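Packing floor lead, early shift – Watelum order house

Hi, I'm Marlene Lammers and I run the early shift at Watelum. We pack household orders: snacks, cleaning stuff, toys, whatever people forgot to buy in town. I'm looking for someone to run the floor with me, and I want to tell you what the job is like now, as it changed a lot in August.

That was when the robot hands came in. They do the bagging and lifting, the part that used to wreck our wrists by lunchtime. I was pretty grumpy about it at first (ask anybody on my shift!), and I still think the old way was faster on odd-shaped orders. But my thumbs don't hurt anymore, and I like going home with some energy left.
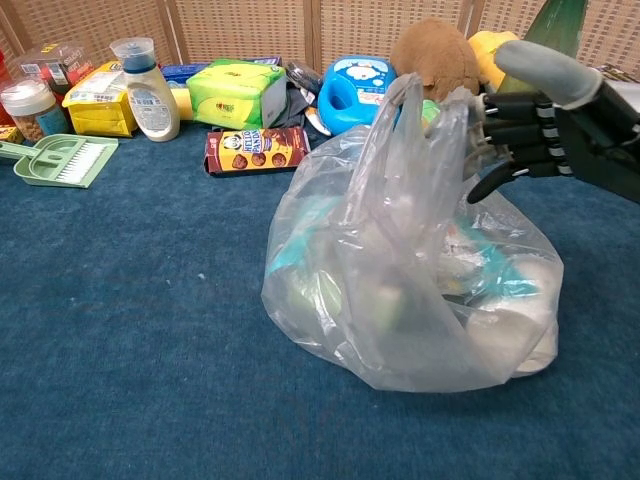

Robot hand holding a bag by its gathered handles, with more goods lined up behind it.

So what's left for people? Plenty. Somebody has to decide what goes in with what, spot a bad seal, and step in when a grip goes wrong. Thin plastic is the worst – it slides, it bunches up, and you get a feel for which bags need a second look. You'll also talk to the techs a lot. They know the software, we know the groceries, and the best fixes so far came out of arguing over coffee.

On a big day we send out 600 orders. You'd look after one of the two lines, do the handover notes, and train new people. Two of our old packers now do checks and one moved to returns, and they'll show you the ropes. I won't pretend everybody loved the switch. One person left over it, and I miss her.

You don't need any robot background. I had none. You do need experience in a warehouse, a store or a kitchen, a calm voice when things pile up, and knees that can handle some time on the floor. Pay is $1,849 every two weeks, plus a $200 shoe and clothing allowance once a year. Shifts start at six, and yes, that's early.

To apply, send me a few lines about yourself and the last job you liked, by 27th September. No fancy cover letter please! I read them all myself, and you can come walk the floor with me before you decide.

Marlene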